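3.2 Liner use and sorting at household level

The second part of the survey asked how households keep their residual waste between two collections. In Stoltlow the council gives out one roll of liners per household each August, and most families told us that this roll does not last until the next one. In Taver there is no such service, and people buy liners themselves or use shopping bags. We expected that the free roll would lead to cleaner sorting. The data support this only in part.

Of the 92 households which returned the diary, 90 filled in the section on liners completely. The two incomplete diaries were kept for the analysis of weight but are left out of Table 4. The diary asked for the type of bin, the room where it stands, the kind of liner and the hour at which the bin is emptied. Small bins in bedrooms and studies were often forgotten in the first week - this is a known weakness of the diary method, and we reminded the participants by telephone.

A coloured liner has one clear advantage for the collection crew, because the bag can be told apart from the white and black bags in the same container. Small slotted bins of the type in Figure 3 were included in the survey under the class "room bin". Their content is mostly paper, tissue and light packaging, and it weighs little compared with the kitchen bin. 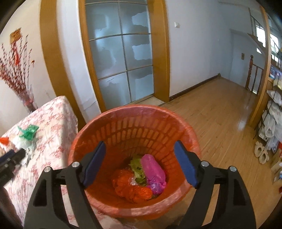 Figure 3. Room bin with orange liner, rim folded over the edge.

Yilma objected, at the review of the first draft, that the room bin should not be treated as a separate class at all, as in many homes its bag is simply tied and dropped into the kitchen bag before collection. We accept this point for Taver, where the practice is common. For Stoltlow we kept the class, because the crews there count each bag on its own.

The habit of emptying is older than the present system. The Stoltlow by-law of 1917 already required that "all refuse be brought down before seven in the morning", and several older participants still follow this hour although the lorry now comes after noon. In the Plinero estate, which was built much later, no such habit was found, and bags are carried down at any time of the day.

The share of paper wrongly placed in residual waste was higher in room bins than in kitchen bins in both towns. We think that the distance to the paper container explains a good part of it - but the diary did not record this distance, and the question must be left to the interviews in Section 4.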